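Glaze tests, shed notebook
2 min read

Tile batch out of the kiln. The Gomside clay took the ash glaze as it always does, sulkily, with pinholes along one edge. Colour is closer to porridge than the grey I had in mind. Batch was 100 g dry, sieved twice, water added by eye - my eye being the least calibrated instrument in the shed.

Posari frit at 4 per cent is better than at 2. Above that it runs, and I've enough glaze on the kiln shelf already.

The December tiles still look best. Naturally, those are the ones I didn't label.

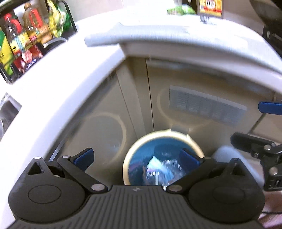
Wulasside, 14/05/2020

Tidied the bench, then mixed the next lot. Bansal feldspar is down to some 73 g, so one more small batch before I have to reorder. Keep the bucket lid on this time. Cone went over flat again, so drop the top temperature or stop blaming the clay. Label the tiles BEFORE dipping.

Comments

Same pinholes here. A longer soak helped a bit.

Porridge is a perfectly respectable colour.

Did you ever work out which December tile was which?

Contact | © 2020 Shed Notebook | Back to top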